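How Does a Search Engine Find Things So Fast?

Type "why do wombats do square poos" into a search box and blink. Done! A whole page of answers, before you've even reached for your Milo. So did the computer just race around the entire internet and back? Nope! It did most of the work before you asked, and the way it did it is brilliant.

It starts with a program called a crawler (some people call it a spider, but it has no legs, sorry). A crawler opens a web page, reads the words and looks for links. Then it follows those links to more pages, and those pages have links too, so off it goes again.
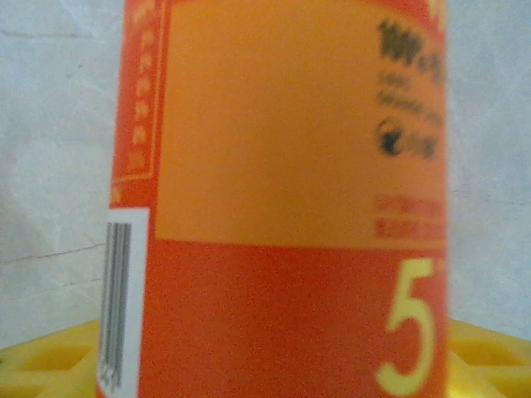
Let's say our crawler starts on a page about wombats. That page has 2 links, one to koalas and one to burrows. The koala page has 30 more links! You can see how the pile grows and grows.

All those pages would be a giant mess without the next bit, the index. Grab a big fact book and flip to the back. See the list of words with page numbers? If you want "volcano", you don't read all 200 pages, you look up V and it says page 49. Easy!

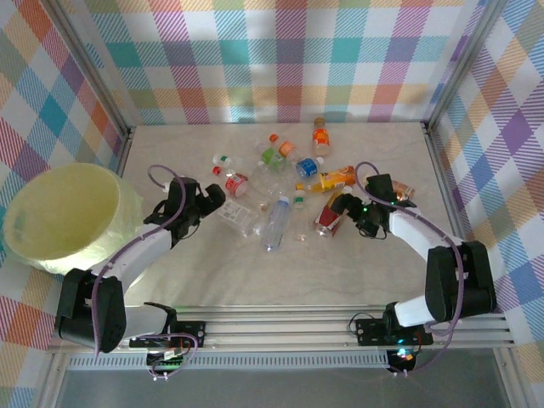
A search engine builds the same kind of list, only enormous. Next to "wombat" it keeps a note of the pages it has read that use that word. Next to "square" it keeps another note. When you type both words, it looks for pages that turn up on both lists.
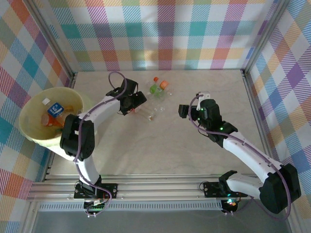
Picking good words makes a huge difference. Search for "wall" and you'll get brick walls, climbing walls and the Great Wall of China. Now try to find walls like the ones in the photo. "Plaid wallpaper teal pink" is a much better search, and every extra word makes the list of matches shorter.

Last comes ranking, which means deciding what goes at the top. The search engine checks lots of clues, like whether your words are in the page's title and whether other good pages link to it. The top result isn't always right, though, so have a look at a few! 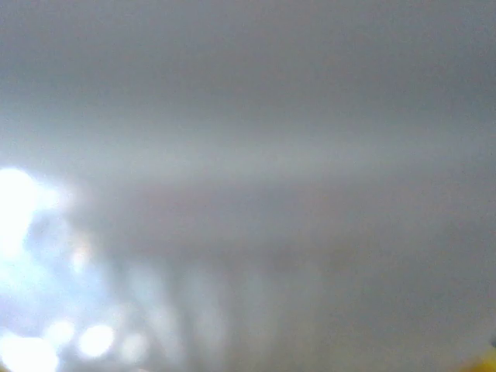 Grey, with a paler band running across.

Your turn! Pick an animal and search for it with one word, then two, then three. Write down the first result each time and see what changes.

Related
What Is a Web Address?
How Do Emails Know Where to Go?
Passwords: Make Yours a Tough One
Who Decides What an Ad Shows You?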